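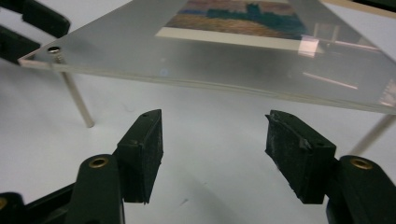 Vol. 4, p. 2

**Speaker notes - learning contact tasks from hand-held grippers**
Henrike Kleinschmidt, Verkberg workshop, September

**Opening**
Say what the talk covers: how we collect demonstrations with two hand-held grippers, and what happened when we cut the number of demonstrations down. Leave the hardware design for questions.

**The task**
The Kakow task uses a clear acrylic plate raised off the table on metal legs, with a printed landscape seen through it. Clear plastic is hard for depth sensing. The front edge shows up as a bright band, and lights reflect on the top.

Point out the two dark pads, one on each finger, with the gap just below the edge of the plate. Parts of the second gripper are in the upper left corner. This is the wrist view, and it is all the policy gets from that hand. There is no overhead camera in our setup.

**Method**
- We recorded 2,000 demonstrations in total.
- Baseline: train on all of them.
- Our version: train on 200, picked by how much the wrist view changes near contact.
- Same network and same training time for both. Say this slowly, people always ask.

**Result**
The small set matched the baseline on the plate task. On the Tello task, with opaque parts only, it did slightly worse. We don't have a good explanation yet - possibly the picking rule favors views with strong reflections.

Random picks of the same size did clearly worse on both tasks. Show the Drurent plot here and leave it up while talking.

**Limits**
One lab, one table, one type of pad. We have not tested how pad wear affects the policy. Lighting was kept fixed for every run, so don't claim anything about other rooms.

**If time is short**
Skip the Tello details and go straight to the random-pick comparison. Take questions with the plot on screen.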